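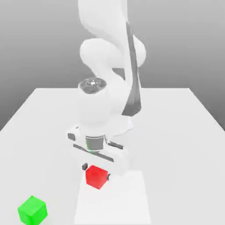
Figure 4-1. White robot arm above a white tabletop (computer rendering).

4. Connecting the Encoder to a Stream

This section covers the first connection between the Drudero encoder and a streaming server, the setup of a backup mount, and the level check that must be done before a station goes on the air. It applies to the desktop version of the encoder. Operators who use the rack unit should read Section 9 first and then return to step 4.2.3.

Revised Tuesday, March 23, 2021. The main changes from the earlier text are in 4.4 (silence detection) and in the fault table at the end of the section.

4.1 Before you begin

You will need:

- The server address, port, mount name and source password from your streaming host. Stations hosted at Trullville will find all of these on the account page under Stream Details.
- A wired network connection. Wi-Fi can be used for testing.
- A mixer, sound card or playout program that is already producing audio.
- An administrator login for the computer on which the encoder is installed.

The source password and the admin password are different. The encoder needs the source password. If the admin password is entered in its place, most servers will refuse the connection without giving a useful message.

CAUTION: Turn down studio monitors and headphones before selecting an input device. Some sound cards send a loud pop to all outputs when the device is opened.

4.2 Entering the server details

4.2.1 Open the encoder and choose Outputs from the left-hand menu. The list is blank on a new installation.

4.2.2 Select Add Output. A form opens with the name field highlighted. Type a name that will make sense to other operators, such as Main or Jillcombe Main. The name is used in logs and alerts and is never sent to listeners.

4.2.3 Choose the server type. If your host has not stated a type, leave this at Auto. The encoder will test each type in turn when it first connects.

4.2.4 Enter the server address. Leave off the "http" prefix and any trailing slash. An address that has been copied from a web browser will usually contain both.

4.2.5 Enter the port and the mount name. Mount names are case sensitive and begin with a forward slash. If the slash is missing the encoder adds it.

4.2.6 Enter the source password. Characters are hidden as you type. Hold the eye icon to display them.

4.2.7 Select Save. The new output appears in the list with a gray marker. Gray means that the output has been saved and has not been started.

NOTE: Saving an output does not test it. A wrong password will only be found in 4.5.

4.3 Choosing a format and bit rate

The format and bit rate are set separately for each output. Open the output and choose the Audio tab.

4.3.1 Select a format. MP3 is accepted by nearly every player and web browser, as well as by older tabletop radios. AAC gives better sound at low bit rates and is the usual choice for listeners on mobile data. If the station has only one stream, use MP3.

4.3.2 Select a bit rate. Check the limit on your hosting plan first. A stream that is sent above the plan limit will connect normally and then be dropped by the server after a short time, and this is often mistaken for a network fault.

4.3.3 Select Mono or Stereo. For speech stations, mono at a given bit rate sounds cleaner than stereo at the same rate.

4.3.4 Leave the sample rate at Match Input unless the host has asked for a fixed value. If the host requires a fixed value, set the sound card to the same value in the operating system. Where the two differ the encoder will convert, and the processor load will rise by a small amount.

4.3.5 Select Save.

Changes to format or bit rate on a running output take effect only after the output is stopped and started. Listeners will be disconnected when this is done. Some players reconnect on their own and some do not.

4.4 Silence detection and backup audio

Silence detection watches the input level. When the level stays below the threshold for longer than the hold time, the encoder plays the backup file or folder until audio returns.

4.4.1 Open Settings, then Silence.

4.4.2 Turn on Detect Silence.

4.4.3 Set the hold time in seconds. The default is 10. Stations that carry church services, classical music or drama should use a longer time. The field will accept any value up to 600.

4.4.4 Set the threshold. Play the quietest item you normally broadcast and move the slider until the marker sits clearly below the moving level bar.

4.4.5 Choose the backup source. Select File for a single recording or Folder for a set of recordings. A folder is played in name order and then repeated.

4.4.6 Turn on Return Automatically if you want the encoder to go back to the live input when audio is detected. With this setting off, an operator must select Return to Live on the main screen.

CAUTION: Do not store the backup folder on a network drive. A network failure is one of the events that the backup is meant to cover, and the folder would be lost at the same moment.

NOTE: Backup audio is broadcast audio. The same licensing and reporting rules apply to it as to the rest of the schedule.

Background hiss from an open microphone channel can be loud enough to stop silence detection from working. Close unused channels on the mixer, or raise the threshold slightly.

4.5 First connection

4.5.1 Start the audio source and confirm that the input meter on the main screen is moving.

4.5.2 Select the output and press Start. The marker turns yellow while the encoder is connecting and green when the server has accepted the stream.

4.5.3 Wait for the buffer reading to settle. It should stay within the shaded part of the bar.

4.5.4 Open the public stream address in a player on a different computer or phone. Listening on the encoder computer is a poor test, as it does not prove that the stream can be reached from outside the studio network.

4.5.5 Compare what you hear with the studio output. A delay is normal. Its length depends on the server and on the player, and it cannot be removed in the encoder.

4.5.6 Check that the title and artist appear in the player. If they do not, go to Section 6, Metadata.

4.5.7 Stop the audio source and wait for the hold time set in 4.4.3. Confirm that the backup audio is heard, then start the audio source again.

If the marker stays yellow for longer than a minute, press Stop and consult 4.7.

4.6 Setting levels

Set levels with normal program material. Test tones are useful for matching left and right channels but give a misleading picture of loudness.

4.6.1 Play a music item at its usual mixer setting. Adjust the encoder input gain until the peaks reach the top of the green zone.

4.6.2 Play or speak a voice item. It should sit at almost the same place on the meter.

4.6.3 Watch the clip light through a full item. If it comes on at all, lower the gain at the mixer — lowering it in the encoder will not repair audio that was already clipped at the sound card.

4.6.4 Turn on the built-in limiter only if there is no other processor in the chain. Two limiters in series give a dull, pumping sound.

4.6.5 Write the final gain setting on the station log sheet.

4.7 Common faults

Code 8: Password refused
Enter the source password again. Check for a space at the end if it was pasted. If the fault remains, reset the password at the host and update every output that uses it.

Code 10: Mount in use
Another encoder is already connected to this mount. Stop the other encoder, or ask the host to clear the connection. This often happens after a power cut, when the server has not yet noticed that the earlier connection was lost.

Code 600: Input device not found
The sound card has been unplugged or renamed. Open Settings, then Input, and select the device again. USB devices may be given a new name if they are moved to another socket.

Code 710: Server closed the connection
Compare the bit rate with the plan limit (see 4.3.2). If the rate is correct, check the firewall on the studio router and then contact the host with the time of the fault.

No code, marker green, no sound in player
The server is receiving silence. Check the input meter and the mixer output. Confirm that the operating system has not muted the device.

Fault codes are written to the log with the output name and the time. Logs are kept until the end of the following month, so that the log for any day in April is removed at the end of May. Export any log that you may need after that. To export, open Help, then Logs, select the day and press Save Copy.

Related sections
Section 3: Installing the Encoder
Section 5: Scheduling Relays and Network Programs
Section 6: Metadata and Now Playing
Section 7: Adding a Web Player to Your Station Page
Section 9: Rack Unit Supplement
Baldursdóttir Mixer Interface: Cable Guide

Drudero Streaming Manual | Contact support | Copyright 2021 Drudero. All rights reserved. | Back to top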